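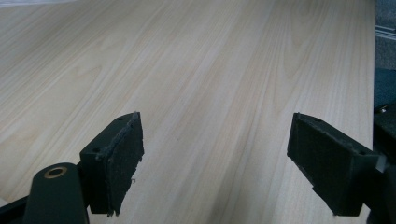 Why does wood have stripes?

Run your finger along a table and look for the lines. I do this when I'm meant to be eating my tea! The stripes are called grain, and the tree made them while it was growing.

Every year a tree grows a new layer just under its bark. In spring it grows fast and the wood comes out pale. Later in summer it slows down and the wood is darker. By December (where I live, anyway) it has stopped for a rest. One pale bit and one dark bit make a ring, so if you find a stump with 7 rings, that tree was seven years old. Mine at Prydderch Wood had 385, and it took me two goes to count them.

So where do the rings go when you make a plank? The saw slices down the trunk, long ways, and the rings turn into long lines. Sometimes you get pointy arches too, a bit like church windows. Grown-ups call those cathedrals.

Have a go: put thin paper on some bare wood and rub it gently with the side of a crayon. On rough wood the lines come up best.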